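Open day at Zotasside: the day the gripper wouldn't let go

I'd been trying to get into one of Zotasside's open days for ages, and on May 23, 2018 I finally made it. They do gripper software and robot training, and I've followed their work since I was fixing packing lines at Targate, so I was pretty excited to poke around (and the coffee was very good, by the way).

We were a group of 10, and our guide was Laimutė Jankauskaitė, who looks after testing. She started with the thing I'd most hoped to hear about, a fault they had earlier in May. One of their Kalniņš arms was putting soft pouches into a tray when the control link dropped. The arm stopped, as it should. The fingers didn't. They kept squeezing at the last force they'd been told to use, and a technician who reached in to free the pouch got his thumb caught. He was fine, just a bruise – but it took them 9 minutes to get him out, which is a long time to stand there holding hands with a machine!

The stop button cut power to the arm but left the gripper on its own supply. I've seen the same mistake on a Pemitz line, and I bet plenty of people reading this have one in the building right now.

After that we went through to the room where they work with the hand-held grippers. It's an ordinary office, really, with blinds and desk chairs and a phone, and I liked it a lot more than the big shiny demo cell.

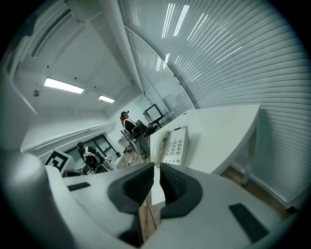
The office from behind the soft finger pads, with a marker propped up on the left.

I asked if I could squeeze one of the hand-held ones and yes, I could. The pads give more than I expected, and you get a good feel for how easily a thumb would slide in between them.

Then Laimutė showed us the fix. Both supplies now run through the one safety relay, and if the link is gone for 300 milliseconds the fingers relax to a light hold. She's run the new setup through 3,660 forced dropouts and put the log up on the wall, including the ones where the pouch fell on the floor. Somebody asked about heavy parts, where letting go is the dangerous bit, and she said they're still arguing over that one. I'd have happily stayed another hour for the argument, but the next group was already at the door.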